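Can a Glove Replace a Joystick? Comparing Two Ways of Driving a Robot Hand
Project report, Fedby robotics lab course

Why we took this on

The lab owns two ways of telling a robot hand what to do. The older one is a desktop controller with a joystick for the arm and a slider that opens and closes the fingers. The newer one is a pair of hand-tracking devices that strap over the back of the hand and fingers and send the position of each finger to the computer. We call the first one the Prandov, after the controller it is built on, and the second one the Funuteo, after the software that reads the gloves.

Everyone who walks into the lab wants to try the Funuteo. That was one reason to pick it as a project. The other reason was that we had heard a lot of claims for it and had seen very little written down. The handout that came with the software says that hand tracking is "natural" and needs "no training." We wanted to know if those words hold up when the job is dull and has to be done many times in a row.

I should say up front that I went in doubtful and came out a little less doubtful on one point and more doubtful on the rest. My project partner would have written a friendlier report.

What we compared

The robot side was the same for both methods: one arm with the Rahimi hand on it, which has five fingers and a rubbery palm. The only thing that changed was the control side. For the Prandov the operator sits at a screen. For the Funuteo the operator wears the devices and moves their own hands over a table, and the robot hand copies the right one. The left hand is tracked and recorded too, but in our setup it didn't drive anything.

We split the work into 2 stages. In the first stage the operator handled objects directly, wearing the devices, with the robot switched off. This gave us recordings of the fingers to look at later. In the second stage the operator drove the robot hand to do a similar job on its own table.

For the second stage we ran 60 tries in total, half with each controller. A try was a success if the object was picked up, moved over a line of tape and set down without falling. We gave each try a limit of 28 seconds. That limit was picked by my partner after a few practice rounds and I still think it was generous to the gloves, which are slow to get going but fast once a grasp is found.

Setting up

The Prandov takes as long to set up as it takes to plug in a cable. You turn it on, push the stick to each corner, and it is ready.

The Funuteo is another matter. Each device has to be strapped on, and the straps have to be tight enough that nothing slides when you make a fist. Then comes calibration, where you hold the hands flat, then make a fist, then touch the thumb to each finger in turn. If any one pose is off, the software accepts it anyway and you find out later when the robot's ring finger won't close. We had this happen on our first Wednesday in the lab and spent most of the session thinking the robot hand was broken. It was fine. The calibration was bad.

Our advice to the next group is to do the calibration twice and compare. The software won't do that for you, and the handout doesn't mention it.

There is also the matter of cables. The devices we used are wired, so each hand has a cord running off it. You get used to it, but your reach gets shorter, and you start planning movements so as not to drag the cord through the objects. I would not call that natural. One of our better recordings was spoiled when the cord caught on a cup and turned it, and the turn looks in the data like a choice the operator made.

What the finger recordings showed

The recordings from the first stage were the part I expected the least from, and they turned out to be the most useful.

Large grasps came out well. When the operator wrapped the whole hand around a cup, the recorded joint angles rose together and stayed steady until release. You can look at the plot and say where the grasp starts and ends, even if you weren't there. Tubes were nearly as good, as long as they were picked up from the side.

Small flat things were bad. To pick up something thin, people slide it toward the edge or press down with one fingertip and tip it up with another. These are tiny movements, and the tracked fingers hardly change. In several plots we could not tell the moment of contact at all. Nothing in the Funuteo setup measures pressure, so pressing hard and resting lightly give you the same line.

There was also drift. After a long stretch without recalibrating, a flat hand no longer read as flat. The thumb was the worst. We did not measure how much of this came from the straps moving and how much came from the sensors, and I don't want to guess. Someone should test it by taping the devices down to a fixed shape and leaving them alone for an hour.

What happened with the robot

With large objects the Funuteo did better than the Prandov. I didn't want to write that sentence, but the log is clear. Having one slider for all the fingers means that you close everything at once, and the cup gets pushed sideways before it gets held. With the gloves the operator could bring the thumb in first and then the rest.

With small objects both methods did poorly, and the Funuteo did worse. The delay between the operator's hand and the robot's hand is short, but it is there, and when you work with something small you correct all the time. By the time the robot shows you the mistake, your own hand is already past it. With the joystick you move a little, stop, look, and move again. It is boring to do and it works more often.

The third thing we noticed is harder to put in a table. Operators using the gloves were sure they had done well. When we asked them after a session, before showing them the log, they rated the gloves far above the joystick, even on the small objects where they had failed more. I think this explains a good part of the excitement around glove control. It feels good to use. We should be careful about treating that feeling as a result.

Problems with our own test

There are several, and a reader should weigh them before quoting us.

We had few operators and both authors were among them. We knew which method we were rooting for or against, and it would be strange if that had no effect.

We always ran the Prandov tries first. People were therefore more used to the robot hand by the time they put the gloves on, which favors the gloves. We saw this too late to change it.

The objects were whatever the lab had in its drawers. They are not a standard set, so our success rates can't be set beside anyone else's. We also changed where the objects started from session to session, and wrote down the positions only in the later ones.

Last, 60 tries is a small number once you split it by controller and then again by object. Some of the boxes in our table have 5 tries in them. One dropped cup moves the figure a lot. For that reason I have left the percentages out of the main text and put the raw log in the shared folder where anyone can look at it.

What I would tell the next group

Keep the joystick. It costs little, it starts fast, and it gives a fair baseline that new methods have to beat. If you only test the gloves, they will look great, for the same reason that anything looks great alone.

Use the Funuteo if your question is about the shape of a grasp, and mostly for objects big enough to fill the palm. Do not use it for contact or force unless you add something that measures them. A thin pressure pad under the fingertips might be enough, though it would also change how people hold things, and then you would have to test that too.

Record both hands even if only one drives the robot. The left hand did more than we expected, steadying a tube or turning a cup so that the right could get at it. The robot had no left hand to copy this with, and I suspect that some of its failures come down to that and have nothing to do with the controller.

Start every recording from the same pose. We settled on both hands over the table with the palms up and held still before reaching for anything, and the recordings that begin this way were much easier to line up afterward than the early ones, where people simply grabbed. We would make it a fixed rule from the first day, along with a written list of the objects on the table and where each one sits.

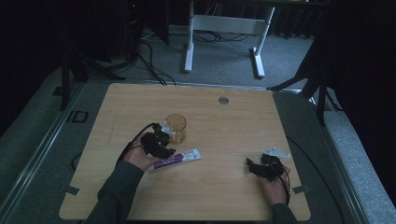

We have asked to keep the setup for one more session so that the order of the two controllers can be swapped. If the gloves still win on the large objects after that, I will take back some of what I wrote about the test being tilted their way. The small objects I would leave to the joystick for now – or to a person with bare hands.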